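Setting the Table at Storport

Welcome to our small gallery. We rented the kitchen room in October and have been arranging it little by little, in the evenings after work. Marlene Bezerra found most of the things, and Kibet Mabula carried them up the stairs — 100 steps, he says.

The tablecloth came first. It is gray and white checked, with big stars in orange and light blue, and we like how cheerful it makes the room.

Spoons and chopsticks share one beige caddy on the table. Its label is still on the front. The pink stools stay near the wall, and the rack behind the table is for bags until we find a better place for them. Next we want to choose a lamp.
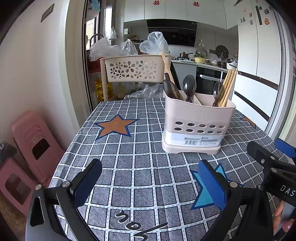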